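Local History Board > Old Town & Waterfront

Where did the name Gallagher Flats come from??

Started by Yolanda Pruitt, August

milltown_yo wrote:
ok so I've been putting together a walking tour for the north side and I'm stuck on the Flats. Every sign the city put up says it's named for a Gallagher who ran the ferry. Same thing on the plaque by the boat ramp. But my grandmother always said it was the brickyard Gallaghers, different family, and the ferry was run by somebody else. Anyone have anything in writing? Need it by Thursday if possible, printer wants the text.
– Yolanda

drydock_don wrote:
Ferry. Always been the ferry. It's on the plaque.

kettlepond wrote:
The plaque also says the Anley Street bridge opened two years before it did. I wouldn't hang a tour on the plaque.

drydock_don wrote:
One wrong date doesnt make the whole thing wrong. My dad worked down there, everybody called it the ferry landing and everybody knew it was Gallagher's landing. Old timers too, not just kids.

milltown_yo wrote:
Don did he ever say which Gallagher? First name, anything?

drydock_don wrote:
No. Just Gallagher.

saltbox9 wrote:
There's a map in the library basement, flat drawers, second cabinet past the microfilm reader. Shows the whole stretch from the creek mouth up to Anley Street. It says "Gallagher" across the clay pits and nothing at all at the landing. The landing is just marked Landing. I looked at it last spring for something else (sewer lines, dont ask).

Not saying that settles it. But the pits were there before the ferry as far as I know.

kettlepond wrote:
That's the brickyard then. Yolanda's grandmother wins.

drydock_don wrote:
A map with a name on it. Could be he owned both. People did.

milltown_yo wrote:
saltbox is there a date on the map? even a decade

saltbox9 wrote:
Corner's torn off. Figures. The streets on it stop at Kodari's store so it has to be before the row houses went up. That's the best I can do from memory, will try to get back down there. They close the basement at lunch now.

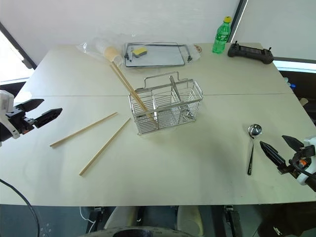

Also worth checking the tax rolls if the county still lets you see them. The clay land would be one parcel and the landing another, and if it's two owners you'll know right away. Ask for the bound ones, the scans are missing pages all through the river wards.

ninth_ward_pat wrote:
Jumping in because my family lived on the Flats until they cleared it. The brickyard bricks had a G stamped in them. We used them for the garden edge. My mother said 100 of them went into the church steps when they redid the front and you could still read the G on a few if you got down low. Steps are concrete now so no help.

The ferry I never heard called anything but the ferry.

kettlepond wrote:
G bricks!! Yes. My aunt has one as a doorstop. I always thought it was for the foundry.

drydock_don wrote:
Foundry was Etside. So no.

ninth_ward_pat wrote:
Right, Etside was iron, over the tracks. And they didnt come till later, they bought up the yard land when the clay ran out. That's when the whole bottom end started getting called Etside by the people who worked there, and Flats by everybody else. Two names for the same 9 blocks. Mail used to go wrong all the time.

milltown_yo wrote:
This is great, I had no idea about the two names. Is Etside why the ball field is called Etside Field? I had it down as just a donor

ninth_ward_pat wrote:
Company team played there. They got 1,000 people for the game against the railroad shop, or that's what my uncle claimed. He also claimed he pitched.

drydock_don wrote:
He did pitch. Once. They lost

kettlepond wrote:
Back to the name. Has anyone looked at the church register? If the ferry guy was a Gallagher he'd have married or buried somebody here. Only two churches on that side then.

saltbox9 wrote:
Three if you count the mission.

kettlepond wrote:
I don't count the mission, it didn't keep books.

saltbox9 wrote:
It kept books. They're in a box at the historical room, unlabeled. Baptisms mostly. Water damage on the early ones.

milltown_yo wrote:
OK so for the tour text I'm going with something like: "The Flats take their name from a Gallagher family. City markers credit a ferry operator; an early map puts the name at the clay pits, and bricks stamped with a G have been found in local gardens." Does that work for people?

drydock_don wrote:
You're making it sound like the ferry's wrong.

milltown_yo wrote:
I put the ferry first!

drydock_don wrote:
Put "local families remember it as Gallagher's landing." Because we do.

ninth_ward_pat wrote:
Some do. We didn't.

milltown_yo wrote:
"some local families" then. Fair to both. Don if you can ask your brother for a first name I'll hold that paragraph til Wed night, rest is going to the printer regardless

drydock_don wrote:
Will ask. He won't know.

saltbox9 wrote:
Went back down. Map is still there, wrong drawer now, somebody refiled it under creek surveys. No date on the back either but theres a pencil note, "Gallagher & Son, clay." Left a slip in so you can find it.

kettlepond wrote:
& Son. Then maybe the son ran the ferry and you're all right

drydock_don wrote:
I'll take that.

Recent in Old Town & Waterfront
Anley Street bridge, which side had the toll house
Kodari's store ledger, does anybody have pages
Etside Field bleachers before the fire
Looking for class pictures from the river school
Trolley turnaround – still under the pavement?

Contact the moderators | Copyright Local History Board, posts belong to their authors | Back to top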